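Roven Wrist Marker Cube Set: Product Page and Service Notice

Item: fiducial marker cubes for wrist tracking, one large and one small, with straps
Application: hand pose capture for manipulation training, head camera view
Supplied by: Tostska
Status: in production, strap revised

The Roven set fixes a rigid marker cube to each wrist so that the pose of the hand can be recovered from a head camera. Each visible face of a cube carries its own black square pattern. The software reads whichever faces are in view and reports one pose per wrist. The cubes contain no battery and no electronics.

Service notice: cube rotation on the strap

Sets shipped before October can lose alignment during pulling tasks. The fault was reported from sessions on cabinet and locker doors, where the operator holds a handle and loads the wrist along the forearm. Under that load the strap pad creeps and the cube turns with it. The tracker still finds the faces and still reports a valid pose, so no warning is raised. The pose is wrong by the angle of the slip.

In the worst recording returned to us the cube had turned 12 degrees between the opening check and the closing check. A policy trained on that material in the Dafis simulator placed the gripper beside the handle and closed on the door face. On hardware the arm then pulled against a closed door until the force limit tripped. There was no injury. The gripper pads were replaced.
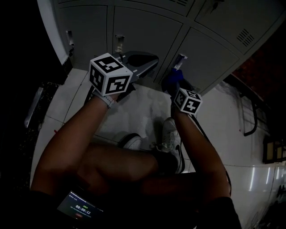 The two wrists do not fail at the same rate. The wrist that pulls takes most of the load, and a wrist that only holds or steadies an object may stay in alignment for a whole session. A good result on one side should not be used to clear the other. Check both cubes separately and log both values.

Cause

The original pad was a closed-cell foam with a smooth skin. Over a glove cuff or a wristband the friction is too low to resist twisting, and tightening the strap compresses the foam without improving grip. Cleaning the pad with alcohol makes the condition worse.

Correction

The revised strap has a ribbed silicone pad and a second anchor point under the wrist. On the bench it holds the cube in position for 275 pull cycles at rated load. Existing cubes fit the revised strap and do not need to be recalibrated, provided the base plate has not been removed from the cube.

Interim procedure for sets with the foam pad

Seat the cube on the back of the wrist, clear of the joint.
Run the reference pose at the start of the session, with both palms flat on a fixed surface.
Repeat the reference pose after each door or drawer task.
Reject the recording if either wrist differs from its opening value by more than 2 degrees.
Do not correct the offset in post-processing. The time of the slip is not known.

Recordings already in use

Roris export tool users can compare the opening and closing reference poses from the session menu. Where no closing pose was recorded, treat pulling tasks as unverified and keep them out of training data for contact work. Free-space reaching recordings with no wrist load are not covered by this notice.

Safety

Any policy trained on unverified recordings should be run at reduced speed with the force limit enabled and the stop button within reach. Keep hands out of the space between the gripper and the door. Do not raise the force limit to get past a door that fails to open.

Replacement

Revised straps are supplied in packs of 4. Straps for affected sets are replaced free of charge on return of the foam pads. Quote the number molded into the base plate when ordering from Tostska.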